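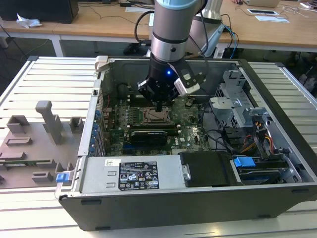

4. Preparing the computer for the Stisetik backup software

Before you install the program, please read this section to the end. The first backup can take a long time and it should not be interrupted.

4.1 What you need

A desktop computer with 15 GB of free space on the system disk.
An external disk of 800 GB or larger.
The license letter which came with your order.

4.2 Connecting the disk

1. Start the computer and log in with an administrator account.
2. Connect the external disk directly to the computer. Do not use a hub for the first backup.
3. Wait until the disk appears in the list of drives.
4. Write down the drive letter. You will need it in section 4.3.

Caution: The program erases the disk in step 3 of the next section. Copy all files you want to keep to another place.

4.3 First backup

1. Open Stisetik and choose New Plan.
2. Type a name for the plan. Spaces are allowed – symbols such as / and * are not.
3. Select the drive letter and press Prepare Disk.
4. Mark the folders which you want to save.
5. Set the waiting time to 300 seconds and press Start.

Note: If the message "Error 453" is shown, the disk is in use by another program. Close this program and press Retry.

Note: The progress bar can stand still for several minutes when large files are copied. This is normal.

4.4 After the backup

Press Verify and wait for the green mark. Then eject the disk before you pull out the cable. How to restore single files is explained in section 5.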